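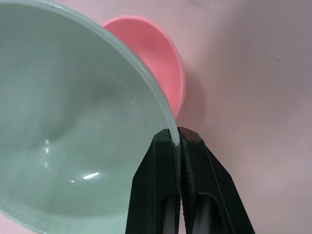

## Your questions about the parish charge in Flallby and Delley

We've had a lovely lot of letters since the spring newsletter, so we've gathered up the questions that came in most often.

**Is the charge going up this year?**

No, it stays where it was – £34 for each household, whatever the size of the house. If you pay in two halves, the second half is due in December.

**I've just moved to Delley. Do I pay the whole year?**

You only pay from the month you moved in. Drop us a line with your new address and we'll work it out for you (and welcome, by the way!).

**What does the money go on?**

Mostly the everyday things: grass cutting, the street lamps on Caruso Lane, the bus shelter and keeping the hall open. We've put £2467 towards the hall roof, and around £100 a month goes on lighting.
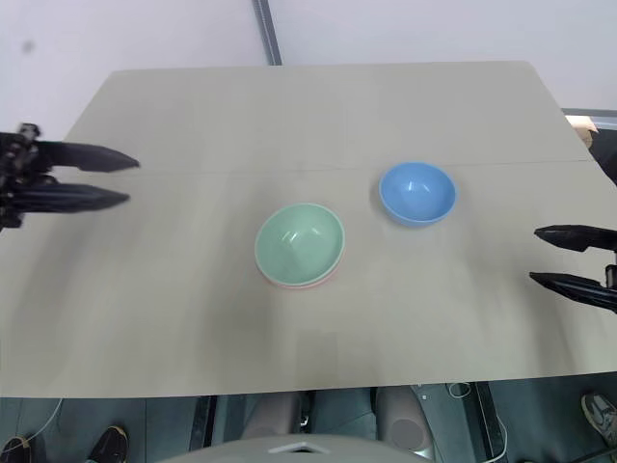

*Bowls on a table.*

**Why is there a separate drainage line on my bill?**

That one is only for the homes along Skinier Brook, all 162 of them, and it pays for clearing the ditches before the winter rain. If you live up the hill and it has turned up on your bill by mistake, please do tell us and we'll take it off.

**Can I come and hear the budget being discussed?**

Yes, please do! Meetings are on a Monday evening at half past seven, and there's time for questions at the start – you needn't send them in beforehand.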